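Re: [idby-users] Grip force setting in sim vs. bench

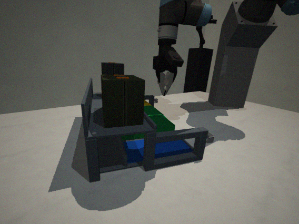 Reran it in the Idby sim with the Diment fingers and the Dronudska controller at 1000 Hz. With the closing limit at 70 N the part creeps out of the fingers during the lift. At 443 Hz it holds. Same arm path, same friction values, no other edits to the config.

> On the bench we got 580 good picks before the first drop,
> controller at 443 Hz. Can someone check whether the sim
> drops parts at the higher rate? We see it with the
> Cervantes fingers too, but less often.

I have not tried the Cervantes set. My guess is the contact solver, as the force trace rings at every step once both fingers touch. Before blaming the controller I would halve the solver step and leave the rate alone. Can you post your contact settings from October? Mine are the defaults.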